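Home News Products Support Service Bulletins Contact

Jirnier Issues Service Notice on Gripper Release Fault in Zalel Tabletop Arms

SAKORDALE, January 30, 2021 - Jirnier is asking owners of the Zalel tabletop robot arm to stop running the arm unattended until a software update has been installed. The company has found a fault that can cause the gripper to open while it is holding an object.

The fault affects arms running control software version 60 or 61. A total of 400 arms were shipped with one of these versions. Arms shipped before July were delivered with older software and are affected only if the owner has updated them.

The problem was first reported by a customer whose arm dropped a ceramic mug during a sorting job. The mug broke on the floor. Jirnier has since received two more reports of dropped objects. There have been no reports of injury.

Engineers traced the fault to the way the controller handles a short loss of signal from the wrist. When the signal drops out, the arm is supposed to stop and keep its grip. With the affected software, the controller can read the lost signal as a finished move and send the command to open the fingers. The arm may then go on to the next step in its program as if the object had been set down. The fault does not show on the status screen, and the log records the move as complete.

"We should have caught this before the software went out," said Mayuree Boonyarit, head of product safety at Jirnier. "Our release tests covered a full loss of signal. They did not cover one that lasts a fraction of a second and then comes back. We have added that to the test list."

Until the update is installed, owners are asked to do the following:

- Keep a person at the stop button whenever the arm is powered.
- Do not use the arm to lift glass, sharp items, hot liquids or anything over a person's hands or feet.
- Set travel height to the lowest setting that clears the work surface.
- Check that the wrist cable is fully seated at both ends, and replace it if the jacket is worn or pinched.

Version 62 is being tested now at the company's Kulkarni lab. The tests use everyday items such as bowls, paper cups and plastic bottles, and staff interrupt the wrist signal at different points in each move.

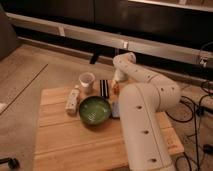
The new version has to complete 115 test runs in a row without an unplanned release before it goes to customers. If a run fails, the count goes back to zero. Jirnier will post a notice on its support page when the update is ready and will email all registered owners.

Installing the update takes up to 20 minutes and does not erase saved programs. Owners who do not want to install it themselves can return the controller to Jirnier, which will pay shipping both ways. Worn wrist cables will be replaced free of charge, including on arms that are out of warranty.

Anyone whose arm has dropped an object without being told to is asked to save the log file and send it to Jirnier support, along with the serial number printed under the base.

Media and customer contact: Mayuree Boonyarit, Product Safety, Jirnier, Sakordale

Comments (3)

tgrell
Mine did this in the fall and I blamed my own program. Spent a weekend rewriting it. Will send the log if I still have it.

Benchtop_Ana
Can we just roll back to 59 in the meantime? The notice doesn't say.

R. Oduya
Same question as Ana. Also my cable is pinched right where it comes out of the wrist, so I'd like to know how long the replacements are taking.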